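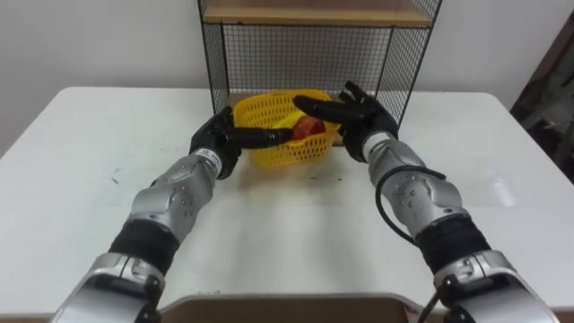
Two robot hands over a basket at the Nurdale work table. Photo: Gendavo

FOR IMMEDIATE RELEASE
11/12/25

Gendavo Publishes a Robot Budgeting Guide With the Boring Parts Left In

NURDALE – Gendavo, which helps small warehouses and packing rooms plan their equipment purchases, today released its first buyer's workbook for two-armed robots. The workbook is called Mansour. It has 50 pages, and the robot itself does not come up until page 5.

The early pages deal with tables, outlets, floor space, spare parts, insurance and the question of who will be in the building when a finger stops moving. Gendavo is aware that this is a slow start. In the company's experience, buyers have usually watched the video several times already and can be trusted to remember the robot.

Mansour is written for the person who has been told to "get us a number" by the end of the week. It asks that person to produce several numbers, to put them in separate columns, and to resist adding them up until the last section. The columns cover purchase, setup, training, upkeep, downtime and a line labeled "Things We Will Be Told Later," which in the draft version was labeled "Other" and was left blank by every company that tried it.

The workbook grew out of planning sessions at Nurdale, a shared test site where Gendavo's clients can try a job at table height before they sign for anything. Each client is asked to bring the dullest task it has. Moving things in and out of baskets is a favorite. It sounds simple in a meeting, and it raises most of the questions a budget should answer: how far the arms have to reach, how the basket is set in front of the shelf, what happens with round items, and how much table is left once two forearms are over it.

Shelving gets a chapter of its own. Many buyers price the arms to the last dollar and then discover that the shelves they own are too deep, too low or bolted to something important. Gendavo suggests measuring them first. A tape measure is listed in the workbook under required equipment and remains the only item on the list that can be bought without a second signature.

Hands also get a chapter. Hands with many fingers are lovely to look at and tend to win the room at demonstrations. Mansour asks buyers to write down what each job needs a hand to do before looking at any hand at all. If the answer is "push the box," the workbook directs them to a shorter chapter.

Gendavo tried the draft with Brorov, a mail-order grocery packer that had a robot in its spending plan for next year and very little else written down about it. Brorov's original request was a single line. By the final version it covered a new table, a spare set of cables, paid time for staff training and a move of the packing station to the other side of the building, where the outlets are. The total went up. Brorov has asked Gendavo to mention that it would have gone up anyway, only later and with more phone calls.

Brorov also put its purchase back to June. Gendavo counts this as a success, although its sales staff have asked for the word to be used sparingly.

The workbook includes:

Worksheets for cost over the life of the machine, with room for the numbers to be crossed out and written again
A floor plan grid, in pencil-friendly gray
A list of questions to send to vendors, and a shorter list of answers that should be sent back
A page on leasing, for buyers who like the robot but are not ready to meet its parents
A one-page summary for the person who signs, in large type

It does not rank robots or name a best one. It has no chart showing savings climbing toward the upper right corner. Readers who need such a chart are given a blank set of axes on the inside back cover.

A first printing of 807 copies is available now. The odd number was the result of a conversation with the printer that Gendavo would prefer not to reopen. The first 300 are reserved for companies with fewer than 50 employees and are free of charge. The rest will be sold at cost to everyone else, including companies that have already bought the robot and would like to know what they should have asked.

Planning sessions at Nurdale are open for booking by workbook owners. Clients should bring their own basket, their own goods and the person who will be running the machine. The person who wants the machine is also welcome.

About Gendavo
Gendavo advises small and midsize companies on choosing, budgeting for and installing handling equipment. It does not sell robots and takes no commission from those who do.

Media contact: Gendavo Press Desk, Nurdale

###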